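January 11, 2021. Handheld gripper trial, second session.

Picking up from the December notes. The question is still whether the Flirulik hand-held pair is worth switching to, or whether we stay with the Jitaru pair we already have and put the money into spare jaws. I went in doubtful and I'm writing this so that whoever reads it can see what I was doubtful about.

Setup first. Grippers zeroed before the morning block, markers checked, cables left as they were on Friday. I did not re-tune anything for the new pair. Tomás thinks that's unfair to them. My view is that if they need an hour of tuning to match what we have, the hour belongs in the comparison.

Rigid objects went fine. The cube is an easy grab for any parallel jaw and I don't want it cited as a result. You can squeeze too hard, you can come in at a bad angle, and it still stays put. The Kastdale people use a cube in all their demo clips and I suspect this is the reason. What I did look at was how far it turned in the jaws when I rolled my wrist. With the Jitaru it creeps if you pick it up by a corner. With the Flirulik it creeps too, maybe a bit less. I couldn't tell you which one I was holding with my eyes shut, and I tried.

Cloth is where I expected a difference, and there is one, though it may not be the one in the brochure. The new jaws pinch a fold well. Letting go is the problem. On the Jitaru the cloth drops when you open. On the Flirulik it hangs on the lower pad more often than I'd like, and then you shake it, and then the shake is in the recording. Anyone training on that will get a policy that shakes things.

I ran the two-hand version after lunch, cube in the left and cloth in the right, then swapped. 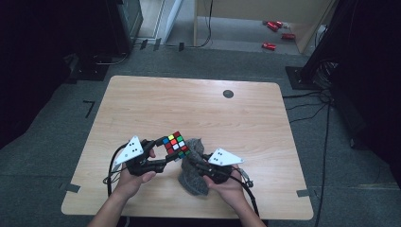 **Quentin Lemaire**
Test engineer, end effectors

Tracking. I have 353 takes logged across both pairs, counting December. The dropouts come in clumps and nearly all of them are wrist roll, when a plate goes edge-on to the cameras. Three dots on a small flat triangle will only do so much. This has nothing to do with whose gripper is under the plate, and I'd like us to stop writing it up as a gripper fault. The Turnville report did exactly that and we wasted a week on it.

I also don't trust the opening width readout on the new pair yet. I closed the right one on a 20 mm gauge block and read it, opened it, closed it again, and the value moved by 2 mm. Left one was steady. Could be the sensor, could be the pad compressing, could be me leaning on the handle. Did it again with lighter fingers and it was better but still not good. Want Tomás to repeat it without looking at my numbers.

Handles. The new ones are lighter and you feel that by mid-afternoon. I'll give them that with no argument. The trigger travel is long, though, and I kept thinking I was fully open when I wasn't. Two of my bad cloth releases were probably that and shouldn't be held against the jaws. I've marked them in the sheet with a Q so they can be pulled out.

The cables bother me more. On both pairs the cable leaves low and pulls on the wrist when you reach across your own body. I catch myself choosing a path that suits the cable. You don't notice it on one take, but look at twenty in a row and the hand always swings out the same way. An arm replaying that will swing out too, for no reason it could know about. The vendor says there's a wireless version coming. I'll believe it when one is on the bench.

Where I am tonight:

- Cube and other hard objects: no useful difference.
- Cloth pickup: new pair better.
- Cloth release: new pair worse, part of it my trigger finger.
- Width readout: right unit suspect, don't use it for anything.
- Comfort: new pair, clearly.

I would not buy on this. I would also not send them back yet, as the loan runs a while longer and the release problem might be the pads and nothing else. Ask Flirulik for a set of the harder ones. If they want to charge us for pads on a loan unit, that tells me something too.

To do: Tomás repeats the gauge block test, both hands. Re-run cloth release with a stop on the trigger so open means open. Try the cable taped up along the forearm and see if the swing goes away. Somebody find out which pad compound Kastdale has on theirs.

Tomás's note, added in pen and copied here: "Trigger stop is already printed, it's in the drawer with the hex keys. I still say you should have tuned them."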